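Pakach Halts Two-Arm Lab Cells After Collision in Plate Transfer

Pakach has stopped using the two-arm sample handling cells at its Cervantes laboratory after two robot arms struck each other during a routine plate transfer on Tuesday. There were no injuries. The company said the cells will stay off until a software fault has been fixed and tested.

The collision happened shortly after 4 a.m., when the lab was running overnight without staff in the room. One arm was moving in toward a tray while the second was still inside the shared zone between them. The gripper of the first arm hit the lower part of the second, and both drives tripped. A technician found the cell locked out at the start of the morning shift.

Marlene Lammers, who manages automation at the site, said the arms should never have been allowed into the shared zone together. "There is a handshake between the two controllers. One asks for the space, the other gives it up," she said. "In this case the request was answered with an old status message, and the first arm took that as a yes."

The control software comes from Clirneo, which installed an update at Cervantes in August. Pakach said the handshake had worked without trouble before then. Clirneo confirmed that it is looking at how the update handles delayed messages but said it was too early to name a cause.

One gripper was bent and a wrist joint is being checked for damage. Pakach lost 11 plates of samples, most of which can be prepared again from stored material. The customers affected have been told.

Engineers from both companies have been replaying the arm movements in simulation, using the position logs saved by the controllers.

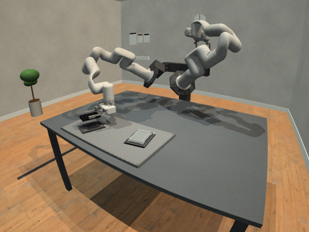
Lammers said the replay work has already raised a second question, about how much clearance the arms have even when the handshake works as intended. The zone limits were set when the cells were first installed and were not reviewed after the grippers were changed. "We may end up moving one of the bases," she said. "I would like to see the numbers first."

Work from the stopped cells has gone to manual benches, and Pakach expects results to run 2 days late for the time being. The company's other site, at Cleltura, uses single-arm cells and is operating normally.

Clirneo has advised other customers running two arms in a shared space to go back to the previous software version until its review is complete. Pakach has not set a date for restarting the Cervantes cells.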